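About the Warel Center for Applied Robotics
Open Days and Visitor Program

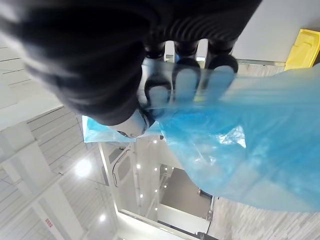
The Warel Center trains technicians and supports local employers in the use of automated handling equipment. Founded as a teaching workshop with two instructors, it now receives 3000 visitors a year. Demonstrations center on materials that are hard for machines to hold, such as the thin blue plastic sheeting gripped here between padded robotic fingers. Film of this type folds and shifts under its own weight, and students study how finger placement and pressure affect the grip.

Our next open day will be held on 22/01/2026. Guests are welcomed by the Director, Deirdre Hegarty, and may attend a handling demonstration led by Gearóid Scanlon, Head of Practical Instruction. Questions are taken at the end of each session – visitors are asked to remain behind the marked line while equipment is running.

School groups are received by prior arrangement with Eimear Brennan, Visits Coordinator. A second open day takes place each May and is intended mainly for employers and former students.

The Center offers 62 full-time training places. Applications are considered by the Admissions Office throughout the year.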